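Plelgate Robotics Laboratory
Good Practice Guides

Preparing a Tabletop Workspace for a Robot Arm

Issued 14 Feb 2021
Guide owner: Keabetswe Van der Merwe
Technical review: Jacobus Moodley

Scope

This guide applies to all bench-mounted arms with two-finger grippers operated at the Plelgate and Erkum sites. It covers the preparation of the table surface, the placement of objects, the checks to be made before motion is enabled, and the records to be kept. It does not cover mobile platforms or arms working inside a closed cell, for which separate guides are available.

Operators must have completed the site induction before following this guide. The risk assessment for the bench takes priority wherever the two documents differ.

Before you start

Confirm that the arm is stopped and that the emergency stop is within reach of the place where you will stand. Test the emergency stop at the start of each shift and enter the result in the bench log. A bench whose stop has not been tested may not be used, even for a short trial.

Put on closed shoes. Remove lanyards and loose jewelry, and tie back long hair.

Step 1. Clear the table

Remove everything that is not named on the task sheet. Drinks are not permitted on any robot bench. Hand tools go back to the tool board, including those used to adjust the gripper a moment earlier.

Check the covering. A mat or sheet should lie flat enough that a fingertip moving low over the table will not catch it. Small undulations are acceptable. Folds, curled corners and tears are not, and the covering must be replaced before work continues.

Step 2. Route the cables

Keep all cables beyond the working area of the table. No cable may cross the space between the arm and the objects it will handle. Where wiring passes behind the table, check that the arm cannot reach it at full extension – with the gripper open as well as closed.

Connectors should be inspected by eye only. Any reseating of a connector is maintenance work and requires the arm to be isolated.

Step 3. Place the objects

Set out the objects listed on the task sheet in the order given. Leave a visible gap between neighboring items so that each has its own outline in the camera view. Items meant to form a group should be lined up along a common edge, which makes it easier for a second operator to restore the layout.

Laptops used as task objects are placed closed. Office items such as a mouse should rest fully on their pad, clear of its edges. Do not place a personal or work device on the table unless it has been entered on the task sheet as a task object.

Leave open space on at least one side of the group. The arm needs somewhere to withdraw to, and an item that is set down in the wrong place should not land on another.

Step 4. Check the gripper

Look at both fingers and the housings behind them. Screws must be present and seated. Bring the arm to the start pose in reduced-speed mode, open the fingers, and view the table through the wrist camera. Both fingers should be visible, and neither should touch or overlap an object.

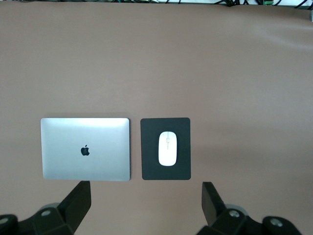
Figure 1. Start pose as seen from the wrist. Closed laptop and mouse on its pad, with the fingers apart and the table surface between them clear.

If a finger covers part of an object in the camera view, raise or move the arm. Do not slide the object to suit the arm, as the layout will then no longer match the task sheet.

Step 5. Release the bench for use

Two people are required to release a bench for the first run of a new layout. The operator reads the task sheet aloud and the second person checks each item on the table. Both sign the bench log. For later runs of the same layout, the operator may release the bench alone.

Stand outside the floor marking and announce the start of motion. Keep one hand free for the emergency stop throughout the first cycle.

Step 6. Record the layout

Save one wrist view from the start pose under the task sheet number. Layout records are kept in Flesto, in the folder for the bench concerned. If an object is added, removed or exchanged, save a new view and have the layout released again as set out in Step 5.

Reporting

Any unplanned contact between the arm and an object, the table or a person must be reported on Form 137 before the end of the shift. Contact with a person also requires the bench to be taken out of use until the guide owner has released it in writing.

Related documents
Form 137, Unplanned Contact Report
Guide 11, Isolation of Bench-Mounted Arms
Guide 2, Site Induction for Operators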